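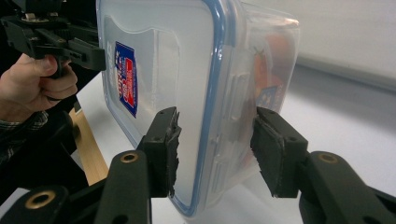 Clear storage container with a blue sealing band, label still attached.

Food storage in shared kitchens: labels and shelf placement
2 min read

Flendness_Facilities
Members are asked to comment on the draft guidance for shared kitchens before it is adopted in September. The draft proposes that snap-lock containers be kept on open wire shelving and that manufacturer labels be removed before first use. Our site currently has 22 containers in circulation.

Rasia_Pantry
We support the first proposal. The second requires further thought. Labels often carry washing instructions, and staff do consult them.

Flendness_Facilities
The concern is noted. Adhesive residue was the most frequent complaint in the last review, and a printed card beside the sink could carry the same instructions. A bare work surface should also be kept next to the shelving for filling and closing containers.
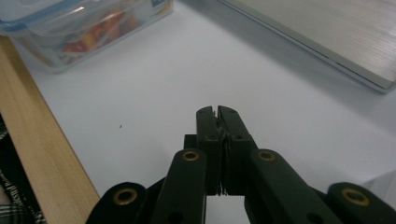

Birance_Stores
Our office cannot agree to the card. Cards are mislaid within 2 weeks, whereas a label stays with its container.

Flendness_Facilities
In that case the draft may be amended so that removal is optional. On shelving, larger boxes with lids should stand on the upper level of a two-tier rack. 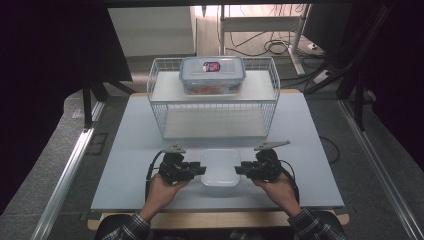 The lower level should be reserved for items in daily use and wiped down every Friday. Small square containers may be stacked no more than 4 high.

Rasia_Pantry
Agreed on stacking. We still request a separate rule for containers without lids.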